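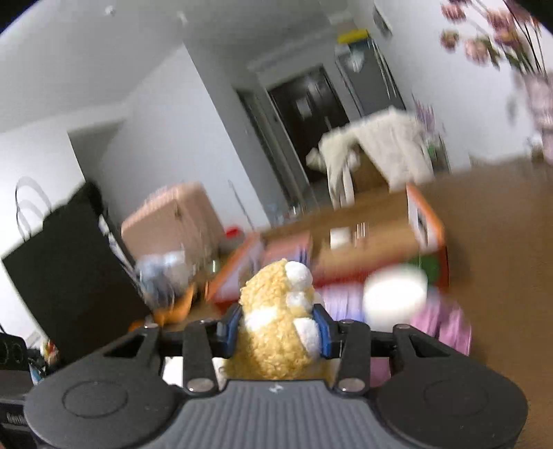

What does a judge look at first when a boxing round is close?
Clean punches that land with the knuckle part of the glove on the front or side of the head or body. Everything else on the scoring sheet comes after that.

Boxing Officials Course, Unit 4: Scoring Under the Ten-Point System
Handout to go with the lecture
Instructor: Faraji Mwakalinga

Read this before the practice session. Bring a pen, a spare pen and the blank score slips from Unit 3. We will not be reprinting them.

4.1 The basic numbers

Each round is scored by itself. The winner of the round gets 10 points and the loser gets nine or fewer. In most rounds the score is 10-9. A 10-8 normally means a knockdown or very heavy one-sided damage. A 10-7 normally means two knockdowns. A 10-10 is allowed under some rule sets, but you should be able to find a winner in nearly every round. New judges who write 10-10 often are usually judges who stopped watching for part of the round.

A knockdown does not add up by machine. If a boxer is winning the round clearly and then gets dropped by a short punch and is up right away, many judges will go 10-9 for the one who scored the knockdown instead of 10-8. Check what your own commission wants. Differences between commissions are covered in Unit 7.

4.2 The four criteria

Clean punching. Count quality ahead of quantity. Three jabs that land flush beat six that hit the arms. A hard punch that moves the opponent counts for more than a light one.

Effective aggression. The word that matters is effective. Walking forward into punches is not scoring. A boxer who comes forward, makes the other one miss and lands is being effective.

Ring generalship. Who is deciding where the fight takes place and at what pace? A boxer moving backward may be the one in charge, so watch the feet of both.

Defense. Slipping, blocking, parrying and footwork. Holding and running are not defense for scoring purposes.

Use the last three when the first does not settle the round. They do not carry equal weight with it.

4.3 Where to look

Sit straight, with your eyes at the level of the second rope if the stool allows it. When the referee or a ring post blocks your view, lean. Do not guess from the crowd noise. In a small hall, 200 people who all came to see the same boxer will cheer for punches that hit a shoulder.

Body punches are missed more than any other kind, mostly because judges watch the heads. Try fixing your eyes on the space between the two boxers at chest height. It feels strange for the first few rounds – give it one full session before deciding against it.

4.4 Worked case: Mellor v Plasden, six rounds

We will watch this bout in class with the sound off. Score it cold, then compare with the notes.

Round 1. Mellor lands the better jab, little else happens. 10-9 Mellor.
Round 2. Plasden works the body from the halfway point. Close until then. 10-9 Plasden.
Round 3. Mellor goes down from a left hook with 40 seconds left, gets up at six and holds to the bell. 10-8 Plasden.
Round 4. Mellor boxes at range and controls it. 10-9 Mellor.
Round 5. The argument round. Plasden throws far more, Mellor lands cleaner. I had it 10-9 Mellor. Last year's group split almost evenly.
Round 6. Both tired. Plasden lands the only two hard punches. 10-9 Plasden.

My total is 57-56 Plasden. If you gave round five to Plasden you will have 58-55. Check your adding before you hand in your card – an arithmetic mistake on a signed card is a report to the supervisor.

4.5 Point deductions

The referee takes points, the judge does not. When the referee signals a deduction, score the round as you saw it first and then subtract. A 10-9 round with one point off the winner becomes 9-9. Never lower a score on your own for fouls the referee let go.

4.6 Before the next class

Score at least 70 rounds from recorded bouts, with the sound off and without pausing or rewinding. Write one line of reasons for each round. "Red landed more" is too short. "Red, clean right hands in last minute" is fine.

Reading: Unit 5 in the course binder, on accidental head clashes and technical decisions. The written test is on 03/07/2026 in the upstairs room at the Grirnavton gym. Cards from the practice session will be handed back then.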